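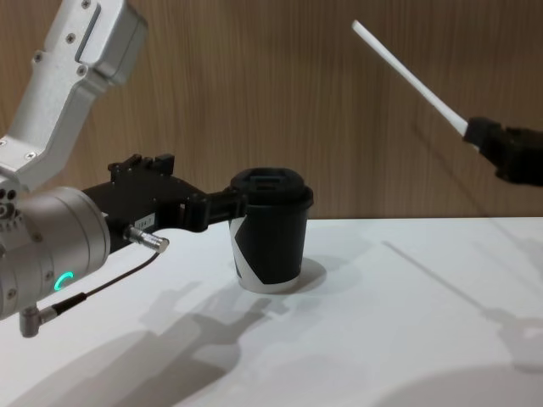 Open Day at the Clevport Workshop: Two Arms and a Cup of Coffee

Those of you who came along to the Rultosley open day on 19 September 2021 will know how hard it was to get near the two-arm table, and those of you who couldn't make it have been asking what all the fuss was over. So I'm giving it a bit more room in this issue than I usually would for one demonstration. (The welding talk gets its own page next time, I promise.)

The job sounds like nothing much when you write it down. There's a paper coffee cup with a lid on it, and there's a straw, and the straw has to go through the opening in the lid. You or I would do it while looking for our car keys. For a pair of robot arms it means one has to keep the cup where it is at some moments and leave it alone at others, while the straw gets passed along, turned, lined up and lowered, and all of this with grippers that have just two fingers each. Nabil Khasawneh, who has been working on the routine since June, told the crowd that the opening in the lid had given him more trouble than everything else put together, and I think a good many parents in the room felt for him.
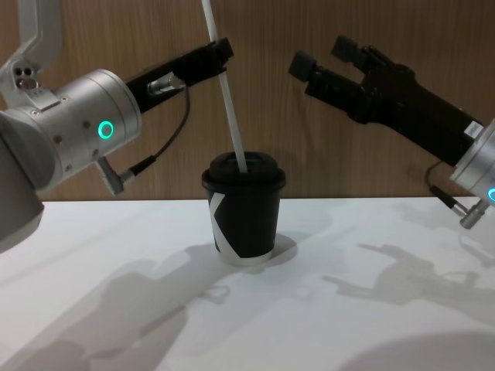 What I hadn't understood before I stood there is how much of the work is in the angle. A straw that is held near the top has a lot of length below the fingers, so a small tilt up there turns into a big miss down at the lid. Nabil had a nice way of showing it. He gave the children long knitting needles and asked them to touch a penny on the floor while holding only the very end, and then again holding the middle, and you should have heard them! One little girl wanted to know why the robot didn't just hold it in the middle, too, and he said that was a very good question and that he had asked it himself at two in the morning.

Thilini Bandara ran the sign-up sheet at the door and tells me we had 191 visitors, which is a record for us and a fair bit more than the chairs could handle. Thank you to everyone who gave up a seat. Thank you as well to the Etthorpe library for the loan of the benches, which have gone back in good order.

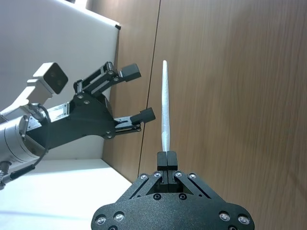 By Faustino Bañuelos, for the Rultosley newsletter

Handing a straw from one gripper to the other was the part I could have watched all afternoon. Zane Luik, who wrote the Jatoi software that plans the moves, explained that both arms need to agree on where the thing is before either one lets go, and that most of his early attempts ended with a straw on the floor. He still has a box of them under his desk, and he was kind enough to pass it around.

Fadi Qaisi is putting together a smaller evening session for members who would like to try setting up a move themselves. There are 5 places, so please speak to him soon, and bring a notebook. Coffee will be provided, lids and all.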